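Feeding a camp from eight kitchens

The group at Arnby has been running its summer camp for long enough that the kit list is still typed on a sheet with a fax number at the top. Last summer it did something it had not tried before. It gave up the central cook tent and handed the cooking to the patrols. We spoke to the group's camp leader, who has been a Cub, a Scout, a helper and a leader with the same group, and who asked to be left unnamed because, in her words, "it was the patrols who did it and they'd only moan if it was me in the newsletter".

The camp was held at Lerness, a field site with a stream along the bottom and a long barn at the top for wet days. There were 234 people on site once the two visiting groups had arrived, and eight cooking areas between them, each marked off with rope and each with its own dining shelter, water carriers and washing-up table.

"We'd had a cook tent every year I could remember," she says. "You queued, you got your stew, you sat down. It worked. But the Scouts were going home after a week having done no cooking apart from a marshmallow. Some of them had a badge for it and couldn't light a stove."

The idea came up at a planning evening in September, straight after the camp before. The older Scouts had been asked what they would change and most of them wrote down food. The leaders expected that to mean more of it, or more chips. Several had written that they wanted to make it themselves.

"I thought they'd go off the idea by Christmas. They didn't, so then we had to work out how to do it."

The first problem was equipment. The group owned one very large gas range, bought second-hand, and a great many pans too big for a patrol to lift. It had to find small stoves, small pans and boxes to keep them in. A jumble sale and a sponsored walk brought in 1,000 pounds, and parents turned out their lofts for the rest.

"Every family in Arnby has a camping kettle it doesn't use. We ended up with more kettles than tents. What we were short of was sharp knives and decent tin openers, and you don't find those in lofts."

Each patrol was given a box, painted in its own colour, with a list glued inside the lid. The patrol checked the box against the list before camp, at the end of each day and again before going home. She says this was the most unpopular job of the week and also the one she would keep if she had to drop all the others.

"If a wooden spoon has gone missing on the first night you can go and look for it. If you find out on the last day, it's in the stream or it's in somebody's rucksack under a wet towel."

The second problem was shopping. A central kitchen can buy by the sack. Eight small ones need everything split, and the splitting had to be done every morning before breakfast. The stores were set up in the barn, with a table for each patrol's share, and a runner came up from each cooking area to collect it and sign for it. Meat and milk stayed in the fridges until the runner was standing there.

"The first morning took us until gone ten o'clock and breakfast was more or less lunch. I'd weighed out the oats. I don't know why I'd weighed out the oats. After that we used a mug."

Menus were written by the patrols at troop meetings through the spring, with a leader looking over them for allergies, cost and anything that needed an oven. They were allowed to repeat a meal once. One patrol put down pancakes for four suppers and was sent away to think again.

There was also the matter of religious diets and of the visiting Scouts, who were used to different mealtimes. The visitors were spread through the patrols and did not keep to a kitchen of their own, which she says was argued over for some weeks beforehand. Their leaders were worried that the younger ones would be homesick and would not eat.

"One or two didn't, the first night. Then they started cooking what they had at home and it got easier. There was a potato dish with onions and a lot of cheese that went round the whole site by the middle of the week. My own patrols have asked for it at every meeting since."

She is firm that the cooking was not left entirely to the young people. Every area had an adult attached to it, who sat in a camp chair within reach and was told to keep their hands in their pockets unless there was a danger of fire, cuts or raw chicken. Some found that harder than others.

"You'd see a dad get up, and sit down, and get up. It's very difficult to watch a twelve-year-old peel a carrot when there are thirty carrots to go. I had to move one helper to the car park."

Training began well before the summer. On Thursday evenings through the spring the troop hall was turned over to stove lighting, knife work and washing-up, which she says is the part most people skip. Patrols practised changing a gas cartridge outdoors and away from any flame. They learned to put the washing-up water on to heat before they sat down to eat. They laid a place and served a meal to the Cubs, who marked them out of ten and were not kind.

"A Cub will tell you your rice is horrible. It's better coming from a Cub than from me."

The hall has a small kitchen of its own, and a good deal of the early practice with bowls and cutlery was done indoors before anybody was let loose in a field.

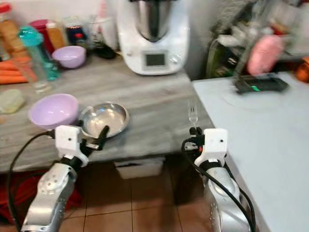 Bowls and a fork at the kitchen counter.

Asked what went wrong, she has a list. The washing-up tables were set too close to the dining shelters, so the ground between them was mud by the third day. The rubbish was collected once a day when it should have been twice. A storm on the fourth night brought down two shelters, and the patrols underneath them had cold beans and bread in the barn. One stove would not stay lit in any wind at all and was retired to the leaders' area, where it was used for tea on calm mornings.

There was also the bread. A patrol had set its heart on baking in a biscuit tin over a fire, and had been promised a day for it. The fire was too hot and the loaf came out black on the outside and raw in the middle.

"They ate the bit in between. There was a sort of ring. They were very pleased with it. I've got a photo of them with it somewhere and they look as if they've won the cup."

On cost, the camp came out slightly dearer for food than the year before. Small packets cost more than sacks, and there was more waste at the start of the week when patrols were cooking for an army. By the end they were throwing away very little. The gas bill was lower than she had feared.

The group borrowed its planning sheet from the leaders at Trasard, who have been running patrol kitchens for years, and she says she would not have tried it without them. They came over for an evening with their own boxes and let the Scouts unpack them. They also lent a trailer, which the group has now been asked to return.

"We're giving it back. It's had a puncture mended and it's cleaner than it was. They can't say we didn't look after it."

Would she go back to the cook tent? She thinks about this for a while. The tent itself is still in the store, and the big range is being kept for the group's open day and for the carol evening, when soup is needed in quantity. Some of the adults would like to see it back at camp. They miss the company of it, she says, and one or two of them were very good cooks who spent the week with nothing to do.

"I do feel for them. We've said they can have one night, probably the last one, when everybody's tired and the patrols have packed their boxes. They can do a big supper then. But breakfast and all the rest stays with the patrols."

Planning for next summer has started. The site has been booked again, the washing-up tables are to go downhill of everything else, and each patrol is to have a second water carrier. The patrols have been told to bring their menus to the first meeting after half-term. Pancakes are allowed twice.

Groups who would like a copy of the box list and the stores sheet can ask for one at the next district meeting, or pick one up from the Joseph Hall on any troop night. The person on the door will know where they are kept.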